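Workshop Tips > Robots and Automation > Benches and Setup

Getting a small robot arm settled on a table

Welington Queiroz, 6 Apr 2018

I have been meaning to write these down since February, when we got the arm going at the Milgate workshop and I started getting the same questions from everyone who came by to borrow a clamp. Most of it is plain bench sense with a little robot mixed in. If you are building something like this in a garage or a spare room, I hope it saves you a Saturday or two.

Start with the table. Ours has four legs and came out of an office clearance in Skurnness, and before anything was mounted I leaned on each corner in turn and listened. If you hear even a small tick, fix it now. A sheet of rubber cut to size under one foot works better than folded cardboard, which packs down after a week and leaves you wondering why your pick points have wandered.

Put the arm toward one end of the table and let it reach across. I had it in the middle for the first month and was forever walking around it with a screwdriver in my teeth! With the base at the end you get one long clear stretch of work surface, and your own hands have somewhere to be.

Draw the whole job before you run it. We keep a simulated copy of the setup on the old computer, nothing fancy, just the table, the arm, a tray and a few shapes to pick at, and every new routine gets tried there first. My rule is 500 clean runs in the simulation before I power up the real thing. That sounds like a lot, but you set it going, eat your supper, and come back to a list of what went wrong. (The first time I did this the list had 1358 lines on it, so don't be discouraged.)
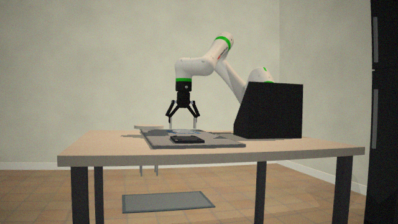
Give your parts a tray. Loose parts on a bare table slide when they are nudged, and a shallow tray keeps them where you can find them. Tack it down at the corners with removable putty, and pencil its outline on the tabletop so it goes back in the same spot after cleaning. I forgot the pencil line once and spent an evening blaming the software.

Come straight down on anything flat. A thin case or a slab is hard to grab at a slant, and you will scrape one finger before the other gets there. Stop a little above the part, check that the fingers are open wider than it is, then go down slowly. I slow the last 2 inches to a crawl and I have never regretted it.

Watch the back rim of the tray as well. It is easy to measure clearance for the part you want and forget the edge behind it. If a fingertip is going to pass close by, raise the approach a touch or slide the tray toward you.

For cables, I like the soft hook-and-loop kind of tie. Leave a generous loop at every joint that turns, then move the arm by hand (power off, please) through everything it can do and see where the cable pulls. Mok sells the ties by the roll, and Pultus had the wider ones last I looked. Plastic zip ties are fine for the part of the run that never moves.

Wipe the fingertips with a dry cloth before each session. Dust from the sander gets everywhere in a shared shop, and small smooth parts will slip if there is a film of it on the tips.

And keep the stop button on your side of the table, where you can reach it sitting down. Mine was on the wall behind me for a while and I am still a bit embarrassed about it. Next time I'll get into labeling the wiring, which deserves a page of its own.

Milgate Workshop | Contact us | © 2018 | Back to top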